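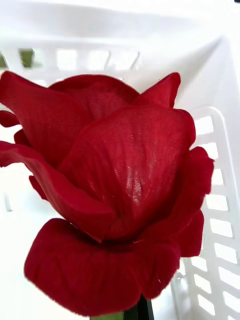

Cleaning and Storing Fabric Roses

Dust settles into the weave of fabric petals and dulls the color. Red ones show it first along the folds. Plan on roughly 16 minutes per stem.

What you need

A soft makeup brush
A hair dryer with a cool setting
White cotton cloth
Mild dish soap
A plastic basket with slotted sides

Step 1. Test the dye. Dampen a corner of the cloth and press it on the underside of an outer petal. If red comes off, skip step 4.

Step 2. Brush from the center out. Hold each petal from behind with one finger so it doesn't bend back.

Step 3. Set the dryer on cool and low and blow across the bloom from arm's length. Hot air can loosen the glue at the base.

Step 4. Wipe any marks with the damp cloth and one drop of soap. Wipe again with plain water. Do not soak the flower head.

Step 5. Rest the rose in the basket until it is fully dry. Don't stack anything on it.

Step 6. Reshape. Curl the petal rims around a pencil and let go slowly. Frayed threads can be trimmed with nail scissors.

Storage

Keep the basket out of direct sun. Stems packed away in November should be wrapped loosely in tissue, heads up. Check them for crushed petals before the box goes on a shelf.

Updated September 20, 2026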